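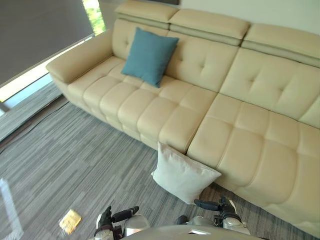
Raymonde Nguyen

Posted in September | Reports to Funders

To the Grunmont small grants office, from the Rostbridge after-school robotics club.

You asked for a progress report in plain words, with the bad parts left in. The bad parts are most of it, so this should be easy.

When we applied, the project was called "A Robot That Tidies a Living Room." The students have since shortened the title to "Pillow," and I have stopped correcting them. The first job on our list was to pick a throw pillow up off the floor and put it back on the sofa, where the teal one already lives. The white one is our test piece. It starts each run on the carpet, leaning on the front of the seat, and a run counts only if it ends up on the cushions and stays there while Sinan Uysal says the word "Mississippi" three times. Sinan wrote that rule himself and enforces it like a customs officer.

In our last block of testing we did 40 runs. The pillow got onto the sofa in 19 of them. I know how that looks beside the figure in our application, which was 30. I wrote that figure in the spring, before I had seen anyone try to close two robot hands on something with no edges.

The failures sort themselves into a few families. The largest is the pinch, where the fingers take hold of a corner, the cover comes up nicely and the filling stays behind. Next is the shove. One hand arrives before the other and pushes the pillow along the seat front, and the second hand closes on air with great confidence. Ziad Zoubi spent two weeks on timing the hands and has cut the shoves down a lot. The pinch is still with us.

Then there is the sofa. We asked for a couch, and a very generous family gave us the use of a cream leather sectional with headrests, tufted back cushions and quilted seats that puff out in front like a row of dinner rolls. It is the most comfortable thing any of us has ever worked near. It is also glossy and rounded, and a pillow set down too close to the front slides off again. Kofi Akpalu now has the arms reach farther back before they let go, toward the back cushions, and that one change accounts for most of our improvement. It took him an afternoon. The argument about whether to try it took considerably longer.

The striped carpet gave us trouble too. Our first program for finding the pillow liked the stripes very much and reported pillows all over them. We retrained it on pictures the students took and labeled themselves, and it now finds the white pillow reliably with the blind down. With the blind up, in late afternoon, it would still like to pick up the sunlight. We work with the blind down.

What the students have learned, since your form has a box for it: how to keep a log that somebody else can read, how to change one thing at a time, and how to lose an argument to a number. Our log from the first month is mostly the word "again." The recent pages have settings, start positions and a sentence on what went wrong, and new members can follow them without phoning Ziad.

Money. We have spent the parts line and a little of the travel line, with permission from your office – thank you for the quick reply. The replacement finger pads cost more than planned and wore out sooner than planned, so at least they were consistent. We have not touched the sum set aside for the public demonstration. A full sheet with receipts is attached, and Volker Janssen has checked my arithmetic, twice, at his own insistence.

Changes to the plan. We would like to drop the blanket folding. I believe I described it in the application as "a natural next step." The students watched one trial with a blanket and asked me, quite politely, who had written that. In its place we propose a second pillow, a different starting spot for each run, and picking up small flat things from the carpet, which are harder than they sound and more likely to be finished by spring.

For the next report we are aiming for 30 out of 40, the same figure as before, reached this time by people who have met the pillow. If anyone from your office would like to visit, we are set up from 3:30 in the afternoon and would be glad of the company. Please don't sit on the sofa until the run is over. Sinan will ask you to get up.

R. N.

This site uses cookies to remember your preferences. By continuing to browse you agree to our use of cookies. Accept | Manage settings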